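The man from Drurik said the well would never run dry. He said it on my porch with his hat on, and I noticed he didn't ask for a glass of water.

"Never is a long time," I said.

"It's in the contract, ma'am."

I read the contract. It ran to 92 pages and the word was on none of them. What it did say was that Farham would sell its water to Nallel for six years, and that the pumps would be put in free of charge. I have lived on Heywood Road my whole life and I've been given two free things. One was a calendar. The other was a dog that bit.

My sister signed. The church signed. By August there were 307 names on the list, and people had started painting their fences as if the money had come. I told them what I thought of it at the store, and the girl at the register asked if I wanted a bag.

The man came back at supper time.

"You're the last one," he said.

"I doubt that."

He looked down the road, where the Farham tower stood with its new coat of white. I went in and turned on the kitchen tap. It coughed twice and ran brown. I filled a glass, carried it out and held it up to him. 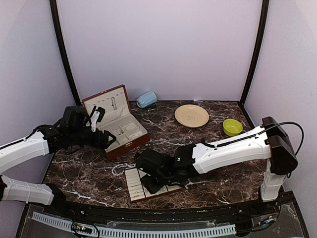
**Short Fiction**

He took off his hat before he took the glass.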